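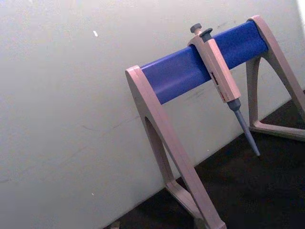
greyline_6
Disagree with the top of this list. You can't give Player of the Season to a keeper on a team that finished mid-table, no matter how many saves he made. The award is for the whole season and Gurnum were out of the running by March.

tretofan
I knew somebody would say that. Parviz Rostami played every minute of every league game and kept Gurnum up by himself for the first two months. Put an average keeper behind that defense and they go down. What more does he have to do?

greyline_6
Win something. I'm not saying he isn't good. He's the best keeper in the league and I'd take him at Celtmont tomorrow. But the best keeper and the best player are two different things, and the club that won the title had at least three players who decided big games.

northend_lou
Name them.

greyline_6
The captain, the left back and the kid who came in after the winter break. The left back had more assists than most of the midfielders in the league.

northend_lou
The left back takes all the corners. Give anybody all the corners on a team with two center backs that tall and they get assists. He was poor in both games against us and he got pulled at halftime in one of them.

oldstandB
I have had a season ticket at Treto for a long time and I don't think I've seen this award go to the right person more than a couple of times. It goes to a forward on the team that wins the league. The voters are mostly writers who see their own local club every week and everyone else on highlights. A keeper doesn't come off well on highlights. You see the save, you don't see him moving the back line around for the ten minutes before it.

So I'm with the list on this one. I had him first on mine too.

cornerflag
Can somebody post the full list again? The link in the first post goes to a page that wants me to sign up.

tretofan
From the paper, top six:

1. Rostami (Gurnum)
2. Captain, Celtmont
3. Left back, Celtmont
4. Our number 10
5. The Ghasemi striker
6. The kid from Celtmont

They left the rest behind the paywall.

cornerflag
Thanks. Fifth for the Ghasemi striker is a joke. He led the league in goals. How do you lead the league in goals and finish behind a left back?

greyline_6
Penalties. Take out the penalties and he's level with our captain, who plays deeper and runs twice as much.

cornerflag
Penalties count. Somebody has to score them. Our last guy missed four in one season and we finished two points short of the playoff, so don't tell me they're free goals.

I also don't see why people hold it against him that Ghasemi play everything through him. They play everything through him because he finishes. In the cup game at Celtmont he had two chances all night and scored both.

northend_lou
He also disappeared from the start of December until the clocks changed. I don't have him in my top three. Top five is fair.

cornerflag
He had a hamstring problem in December. He played through it. I'd say that goes in his favor.

oldstandB
It does go in his favor for effort, but the voters have to go on what he did on the field, and for that stretch he did very little. I'd have him fourth, just ahead of our number 10.

tretofan
Ahead of our own guy? Come on.

oldstandB
I watch our own guy every week. He was very good up to the new year. After that he was tired and the coach wouldn't rest him. I don't blame him for it, but fourth was generous.

harbor_dan
I was at the Gurnum - Celtmont game in the spring, the one that finished 0-0, and that was the best goalkeeping I've seen in person. There was a header in the 94th minute from inside the six-yard box. I was right behind the goal and I had already put my head in my hands. He got it with his left hand and then got up in time to block the rebound. The Celtmont fans near me clapped him off.

So greyline, with respect, he took two points off your team by himself. If you'd lost the title by one you would be calling him the best player in the country.

greyline_6
I was there too and I clapped as well. It was a great night for him. One great night plus a lot of good ones is still not the same as carrying a title race from August on. Our captain played with people kicking lumps out of him every week and didn't get sent off once.

harbor_dan
He should have been sent off at Treto.

greyline_6
That was a yellow at most.

tretofan
It was a red and everybody in the ground knew it. Studs up, over the ball. Our guy missed the next two games.

northend_lou
Please let's not do the tackle again. There is a thread for that and it's up to 600 replies.

pressbox_kay
One thing on how the voting works, as I see the same mistake here every year. The ballots go in before the last two rounds of games. So anything that happened in the final fortnight doesn't count, and that includes the captain's goal that won the title. If the vote were held now I think he'd probably win it. When it was held, Gurnum had just gone on their good run and Rostami's name was everywhere.

greyline_6
I didn't know that. Then the rule is wrong and they should change it. Why vote on a season before it's over?

pressbox_kay
The dinner is the week after the last game and they want the trophy engraved. It has been raised before and they kept it the way it is.

cornerflag
They could engrave it later. Clubs do that with the cup every year.

oldstandB
The cup has its engraver standing in the tunnel. I don't think the league is going to pay for that at a dinner.

Going back to the list, I'm surprised there isn't a single center back on it. Gurnum's older one had his best year and half of what people say about Rostami applies to him. He was out for six weeks in the fall and that was when they let in most of their goals.

tretofan
That's a fair point, and it's the first argument against Rostami in this thread that I'd listen to. I'd still vote for him. Those six weeks were when he was making ten saves a game.

northend_lou
I'd go captain, Rostami, our number 10, in that order. Left back nowhere.

greyline_6
I can live with that order, apart from the left back. He goes fourth.

harbor_dan
Does anyone know if Rostami is staying? The Gurnum board has gone quiet on his contract and a friend who follows Ghasemi says they've been asking.

cornerflag
We ask about everyone's keeper every summer. I wouldn't read anything into it. We still have ours signed for another year and I can't see the club paying two of them.

pressbox_kay
I've heard nothing solid either way. Better to start a new thread in Transfers if there's any news, this one is for the awards.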